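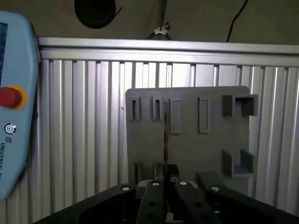
The profile wall at Nescombe, with a gray printed board standing in front of it

About Nescombe

We build walls you can hang things on, shelves you can put heavy things on, and the small odd parts that go between the two. Most of it starts as aluminum extrusion. A lot of the rest comes off our 3D printers. We love this stuff! If you have ever slid a T-nut down a slot and felt it bite exactly where you wanted it, you already know why we do this for a living.

The workshop is in Gutholm, in the old Chávez building behind the rail yard. Giuliana Cuervo rented the ground floor to have somewhere to take computers apart, and the shelves she could buy were all the wrong depth. So she made her own out of leftover profile from a trade show booth. Then the dentist upstairs wanted one, and then the dentist's brother, who runs a bike shop. That was the start of the company. She still has the first shelf, and it is still a little crooked.

What we make

Profile walls are our main thing. You pick a width, we stand the profiles side by side, run a horizontal rail across the top, and from then on every groove is a place to mount something. Hooks, trays, boards, lamps, a holder for the one screwdriver that always goes missing. Our customers move things around all the time, and we design for that. A wall that looks the same after a year was probably laid out for us and not for the person using it.

Then there are the boards. We print them flat, with rounded corners, and in gray unless you ask for something else (please do ask, we did a whole set in mustard last June and they looked terrific). A board can carry sockets, clips, pegs, labels, a test layout for a training class, whatever you need. The Runus boards are our standard size, 300 mm on the long side, and they all share the same mounting pattern, so a board from one wall fits on the next. There are 29 layouts in the Runus catalog right now. A good half of them began as a customer's pencil drawing.

And shelves, of course. Ours are made for people who store bulky, awkward things, because that's what we do ourselves. A shelf that's fine for paperbacks will sag under a row of computer cases, and one that's deep enough for a case will swallow anything small you put behind it. We spend a lot of time on depth. We also spend a lot of time lying on the floor looking at the undersides, where the brackets go, and that's where you find out if a shelf was built well.

The other half of the shop

Giuliana never gave up on the computers, and they have their own corner. Schools and offices around Gutholm drop off machines they're done with, and we strip them down for parts, sheet metal and plastic. Last year we took in 300. Cases are wonderful things to learn from. Somebody decided where every vent went, how the power inlet would sit next to the grille, which edge to fold so it wouldn't slice your thumb. Some of those decisions were very good and we have borrowed a few of them.
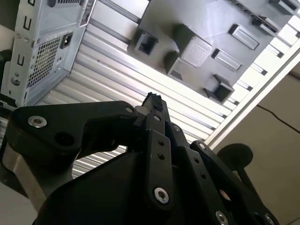 The molded plastic is just as interesting, and it's the part people tend to throw out first. Turn a big panel over and the back is full of bosses and clips, all the work that the nice smooth side is hiding. We keep plenty of them around for our own designers to poke at. When someone here draws a new clip and it keeps snapping, the usual advice is to go pull a panel off the shelf and see how somebody else solved it. It usually helps — and if it doesn't, at least you've had a walk.

Parts in good shape go back out to anyone who needs them. If you're hunting for a side panel, a drive cage or a bag of case screws, write and ask before you buy new. We sort screws on slow afternoons, by thread and then by length, and we take more pride in those bins than we should.

Classes

Three times a year we clear the big bench and teach. The beginner class covers cutting and joining profile: how to square a corner, which bracket to use where, how tight is too tight. You go home with a small frame that you built yourself. The second class is about printed parts, mainly boards and brackets, and you'll print one of your own designs and fix it to a wall before the end of the day. The third is a teardown day. Bring an old desktop if you have one, or take one of ours. Kids are welcome at the teardown with an adult, and they are frankly better at it than the grown-ups.

Working with us

Send a sketch, some measurements and a few words on what you want to store or mount. Phone pictures are fine. We'll come back with a drawing and a price, and if you're close to Gutholm we're happy to come over and measure. Everything ships as a kit with the hex keys included, or assembled if it fits in our van.

We also sell offcuts by the kilo from the rack next to the front door. The lengths change constantly. Come early if you're after long ones.

Visiting

The Chávez building has two entrances, and ours is the one on the yard side. Ring the bell and give us a minute, the saw is loud. Our next open day is 2026-08-29, with offcuts, coffee, and the Runus boards out on the wall to try.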